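**Registo de assistência — climatização, sala de reuniões 2**

Estado: em acompanhamento
Abertura: 19 de setembro de 2019
Requerente: Serviços Administrativos da Hasta
Entidade de manutenção: Trimereck

**Descrição da anomalia**

A unidade interior interrompe o arrefecimento ao fim de 40 minutos de funcionamento e apresenta o código de drenagem. O reinício no comando repõe o serviço por um período curto. A anomalia foi comunicada pela primeira vez em fevereiro, em modo de aquecimento, e encerrada sem intervenção.
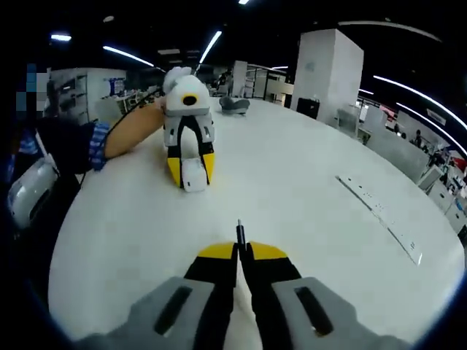 *Sala 2, mesa redonda branca.*

**Diligências efetuadas**

- Limpeza dos filtros e do tabuleiro de condensados.
- Ensaio da bomba com 600 ml de água: escoamento lento, com retorno parcial.
- Verificação da sonda de temperatura — valores conformes.
- Consulta à Timeck, fornecedora da bomba, sobre a substituição do flutuador.

Solicita-se aos utilizadores que não alterem a temperatura programada até à conclusão dos ensaios e que comuniquem qualquer ruído anómalo, com indicação da hora.

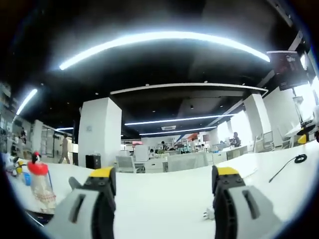
O troço horizontal da tubagem de drenagem apresenta inclinação insuficiente numa extensão de 8 metros. A correção exige a abertura do teto falso do corredor, trabalho não abrangido pelo contrato em vigor. Foi pedido orçamento à Jurić.

**Pendente**

Receção do orçamento e autorização da despesa. O pedido mantém-se aberto com prioridade média.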